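FOR IMMEDIATE RELEASE
Aug 23, 2022

Got a Drawer Full of Chargers? Bring Them to the Farnow Sort-Out

I'm so happy to finally tell you that the Farnow Sort-Out is open for small electronics! If you live in Vultwood and you own more charging blocks than things to charge, we want to see you (and your drawer). 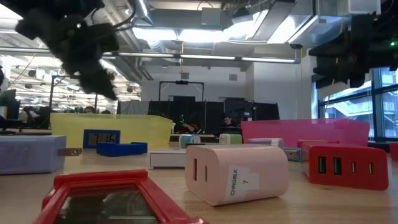 By Kit Ng, Farnow Sort-Out, Vultwood

I started this with my own kitchen drawer, which gave up 23 chargers and a couple of little clocks. Our tryout day brought in 139 pieces, and we'd love to reach 2000 by the end of November. Pink, teal, lavender, red, we take them all, with USB-A ports, USB-C ports or both.

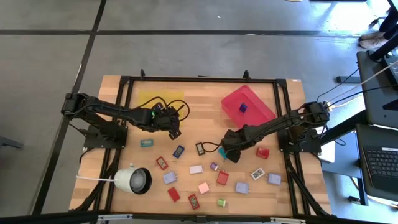 Small blocks and chargers in mixed colors on the sorting table.

The way we do it is pretty simple. Everything gets spread out on the wood table first, then it goes into plastic bins. I'm a big fan of shallow bins for this, by the way. You can see to the bottom, and you don't end up digging for the one block you came for!
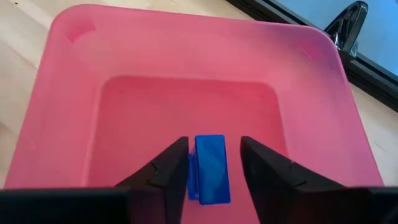 Working chargers go to our free shelf, and the rest goes out for recycling. Kovix, our neighbor across the lot, has kindly paid for 180 sticky labels, so please tell us at the door if a block is dead and we'll mark it.

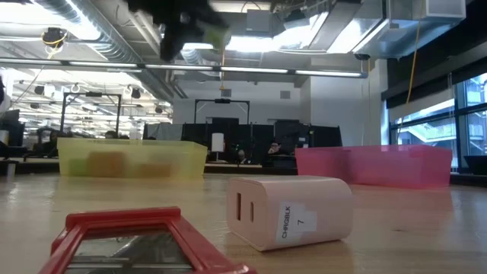
Drop-off is free and you don't need to sign up. Please wrap your cords, and leave big appliances at home (we just don't have the space). Questions or press visits? Stop by the Farnow front desk and ask for the Sort-Out.

###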